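WORKSHOP NEWS

Arm build - where we've got to

Quick one this time, as the glue is going off and I want to get this out before the end of the week. For anyone new, the arm project is the long bench at Wederstead, the one with all the trays under it. We are building a two-handed robot from parts, most of them second hand, and trying to get it to do useful jobs on bikes and on the odds and ends that come through the door. Trelamstead are building the same thing from the same drawings and are ahead of us on the wiring. Behind on everything else, I'm told.

Since the last newsletter: both arms up, both shoulders shimmed (again), the new power supply in its box with a proper switch on the front. The left wrist still drifts a bit when it's been on for a while. Have swapped the belt and tightened the grub screws, which helped. Not cured.

The wrist cameras are the big change. Small ones, cheap, one per side, and they make a huge difference when you are trying to work out why a grip went wrong. You get a lot of finger in the view but you also get the part, close up, where from the bench you'd only see the back of the hand. Brake and shift levers are a good test for this. Curvy rubber hood, shiny clamp band, a black cable hanging down right across the place you want to look. The software hates shiny. It is getting better at shiny.
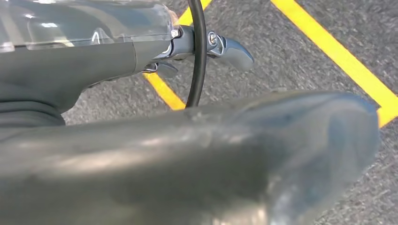 What's still to do

Cable routing, mostly. The run from the elbow to the wrist is too short by a thumb's width and pulls when the arm is at full stretch. I have longer cable on order from Quiroga but if anyone has a spare length of the thin flexible stuff, please shout, it would save a wait.

Then the grip settings. At the moment we have 2 that we trust, soft and firm, and 5 more in the file which are half finished and should not be used. Please don't load them "just to see". I know it's tempting. They were typed in late and at least one has a minus sign where it shoudn't be.

The e-stop button has moved to the front of the bench. It is on a longer lead so it can be in your hand while someone else is at the keyboard. Please use it like that.

On the hand itself. I get asked a lot why we went for proper fingers instead of a plain two-jaw pincher, which would have been up and running months ago. Answer is long awkward things. A pincher holds a bar at one spot and the bar swings. With a thumb pressing down on top and fingers curled up underneath you get a spread of contact and it stays put far better, or it should do.

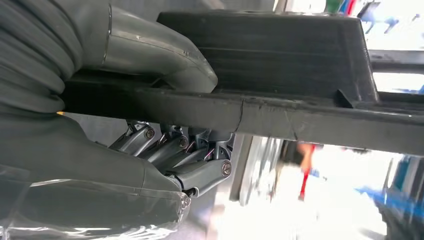

Tendons or rods was the other big argument and I'm still not sure we called it right. Tendons are light, cheap and easy to replace, but they stretch, and you end up retuning every time you turn the thing on. Rods hold their setting and don't care about the cold, but there's a lot more to put together. You can see what I mean from the hand gripping the black plastic rail: every finger has its round cap at the knuckle, thin rods and little pivot brackets in between, and then the coloured wires have to get through the same gaps. All of that is places for grit to get in. My vote is rods for the hand and keep tendons for the lighter gripper we sketched out in May, but Trelamstead went the other way and theirs is a lovely quiet thing, so I might be talked round. If you have views, write them on the sheet by the kettle, not on the drawings please.

Parts wanted

Small pivot pins, any length, will cut down.
Clear heat shrink, the narrow sort.
Old levers, rails, brackets, handles, anything with an odd shape. Broken is fine. Cracked plastic is very welcome as it's good for testing the soft grip and we don't have to feel bad about it.
A monitor arm, if one's going.

The Vastska motor boards are all spoken for so please leave them in the drawer, even the one with no lable.

Next build session

27 March 2021, usual time, bench at Wederstead. Plan is wrist cables first, then the camera mounts get their final screws in place of the tape. Bring a head torch if you have one, it's dark under there. There will be soldering for anyone who wants the practice and sanding for anyone who doesn't.

Right, glue's gone off. More next time.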